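Zelle Jeveo (Clilarville)

Die Zelle Jeveo ist ein zweiarmiger Roboterarbeitsplatz in der Werkstatt von Hung in Clilarville. Ich betreue sie seit März, und weil der alte Eintrag in unserem Werkstattlexikon nur aus einer Teileliste bestand, schreibe ich ihn hier mal ordentlich neu (Stand: 4. Juli 2019). Wer etwas besser weiß, darf gern ergänzen!

Aufbau

Zwei Arme, ein weißer Tisch dazwischen, an jedem Arm ein schwarzer Parallelgreifer mit zwei Fingern. Dazu kommen Kameras an den Handgelenken und eine weitere, die von oben auf den Tisch schaut. Gesteuert wird alles von einem Rechner unter der Werkbank, auf dem die Software von Brokeo läuft. Die ist eigenwillig, aber wenn man sich einmal an die Menüs gewöhnt hat, kommt man gut zurecht. Der Name Jeveo stammt übrigens noch vom Vorgänger, einem einarmigen Gerät, das ich selbst nur noch als Ersatzteilspender kenne.

Einrichten

Nach jedem Greiferwechsel wird neu eingerichtet, und zwar zuerst links, dann rechts. Ich fahre die Finger ganz zu, setze den Nullpunkt und öffne sie wieder. Das mache ich 5 Mal hintereinander und schaue mir an, ob der gemeldete Wert gleich bleibt. Weicht er um mehr als 2 Schritte ab, ist meistens eine Schraube am Fingerhalter locker – nachziehen und wieder von vorn. Danach kommen die Kameras dran. Die Handgelenkkamera muss beide Fingerspitzen zeigen, und dahinter soll noch genug Tisch zu sehen sein, sonst greift man später halb blind.

Zum Schluss lege ich flache Teile auf den Tisch und probiere beide Arme durch. Flache Sachen sind gemein, viel gemeiner als Würfel oder Becher, denn die Finger müssen sehr tief herunter und dürfen trotzdem nicht auf der Platte schleifen.
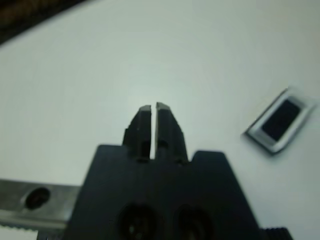
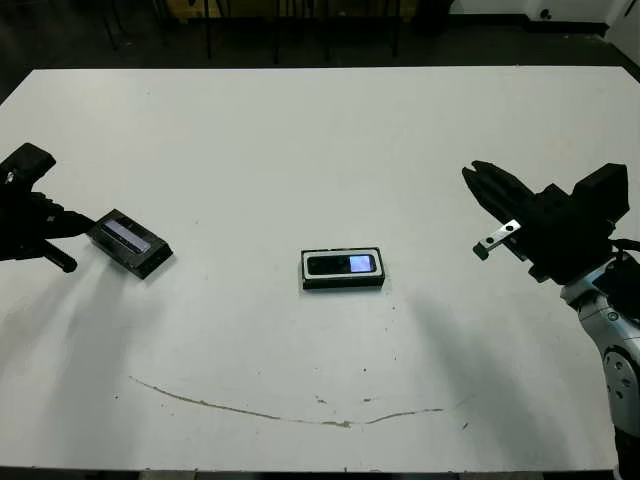

Jeveo beim Einrichten, einmal vom Handgelenk aus und einmal mit Blick auf den Tisch.

Für die Höhe habe ich mir angewöhnt, mit einem Blatt Papier zu arbeiten: Arm langsam absenken, Papier hin und her ziehen, und sobald es klemmt, wieder ein kleines Stück hoch. Kwok-wai Lai nimmt dafür lieber eine Fühlerlehre und kommt auf dieselben Werte, nur schneller (das wurmt mich ein bisschen). Den fertigen Wert trage ich für jeden Arm einzeln ein. Links auf rechts zu übertragen, klappt nicht, das habe ich im Frühjahr versucht und mir prompt einen Fingerbelag ruiniert.

Pflege

Die Fingerbeläge wische ich vor jeder Schicht mit einem fusselfreien Tuch und etwas Isopropanol ab. Die Tischplatte bekommt nur Wasser und Spülmittel. Verkratzte oder glatt gewordene Beläge fliegen raus, der letzte Satz hat 1.184 Greifvorgänge gehalten. Ob das viel ist? Der davor war nach deutlich weniger hinüber, da hatte ich allerdings auch zu fest zupacken lassen.

An den Kabeln lohnt sich ein Blick auf die Schlaufe hinter dem Handgelenk. Sie braucht Luft, wenn der Arm dreht, darf aber nirgends einhaken. Kabelbinder bitte nur locker anziehen!

Bekannte Störungen

Fehler 109 heißt laut Handbuch „Greifer antwortet nicht“. Bei uns saß bisher jedes Mal der Stecker am Handgelenk nicht richtig. Also Strom weg, Stecker abziehen, Kontakte anschauen, wieder aufstecken, bis er einrastet, und danach den Nullpunkt neu setzen. Das Letzte vergesse ich selbst gern, und dann schließen die Finger nicht mehr sauber.

Ruckelt ein Arm bei langsamer Fahrt, hilft oft schon ein Neustart der Brokeo-Software. Bleibt das Ruckeln, bitte mir Bescheid geben und nicht am Gelenk herumschrauben.

Siehe auch: Ersatzteile Greifer, Kamerahalter, Schichtbuch Clilarville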